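Matstead 계단식 수납 선반 사용기

분류: 가구 / 거실 수납

전면 선반턱에 둥근 홈이 반복된 전통풍 장식 선반이다. 기존에 쓰던 Koston 5단 책장을 처분하고 11월에 들였다. 구입가는 429달러, 배송은 Sasitz 창고에서 출발해 조립 부품과 본체가 박스 2개로 나뉘어 도착했다. 설명서에 적힌 조립 시간은 35분이지만 기둥과 가로대의 수평을 맞추는 데 그 두 배가 걸렸다. 바닥이 고르지 않은 집이라면 조절 패드를 따로 준비하는 편이 낫다. 동봉품에는 없다.

구조는 굵은 기둥에 가로대를 끼우고 세로 살로 잇는 방식이다. 선반 높이가 칸마다 달라 같은 규격의 상자를 줄 맞춰 넣는 용도로는 부적합하다. 책, 화분, 소품을 섞어 두는 경우에는 단차가 유리하게 작용한다. 마감은 짙은 색 스테인이며 도막 두께는 균일한 편이나, 홈 안쪽에 도료가 뭉친 곳이 두 군데 있었다. 사포로 정리했다.
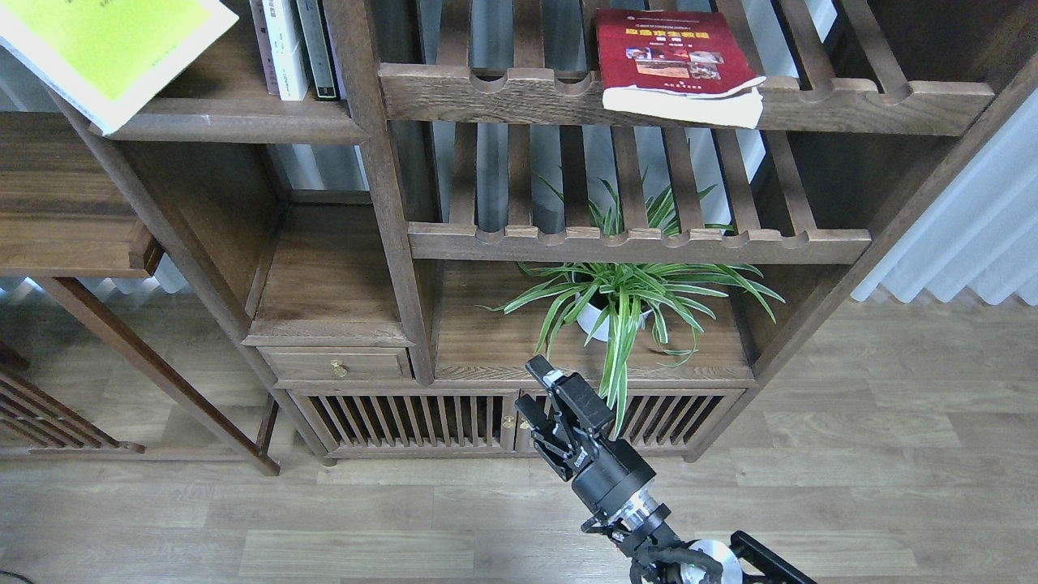 Amr Ashour

책은 기둥 왼쪽 상단 칸에 세워 두었다. 북엔드가 없으면 권수가 적을 때 바깥쪽 책이 기울어지므로 기둥 쪽으로 붙여 꽂아야 한다. 오른쪽 상단 가로대에는 접은 흰 천을 깔고 붉은 표지의 페이퍼백을 눕혀 놓았다. 천은 긁힘 방지용이고, 얇은 면직물로 충분하다.

접란은 아래쪽 넓은 칸에 배치했다. 잎이 사방으로 퍼지고 일부는 선반 앞으로 늘어지므로 위쪽 여유가 있는 칸이 맞다. 흰색 소형 원형 화분을 그대로 올렸는데, 목재 면에 물이 닿지 않도록 급수는 싱크대에서 하고 물기를 뺀 뒤 되돌린다. 살 사이로 잎이 끼는 점은 청소할 때 번거롭다.

서랍은 하나뿐이다. 황동 손잡이는 작고 둥글며 유격이 없다. 레일은 목재끼리 맞닿는 방식이라 초기에는 뻑뻑했고 양초를 문지른 뒤 개선되었다. 하부장은 살문 두 짝으로 통풍은 되지만 먼지도 들어간다. 침구류 보관에는 권하지 않는다.

비교 대상이었던 Shehata 제품은 문이 막힌 판재여서 먼지 면에서는 앞서지만 상부 칸이 얕다. 책과 화분을 한 가구에 올릴 목적이면 Matstead 쪽을 택하겠다.

장점: 기둥 강성, 단차 구성, 하부 통풍
단점: 조절 패드 미포함, 서랍 초기 마찰, 살 사이 먼지

조회 1564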